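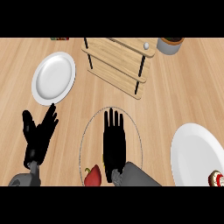 *A plate and a tiered rack on a tabletop, in a computer rendering.*

The summer coding school in Jododport began with 12-year-olds sharing laptops in a church hall. This May it took 620 applications for 200 places. Marcelle Tanguy, who runs it with a staff of six, reads every form herself.

Students spend three weeks at the Jurnotau campus, mornings on geometry and afternoons on programming. Tuition is free, and families outside the city can apply for a $600 travel grant. Tanguy would like a second session next year, if she can find the teachers.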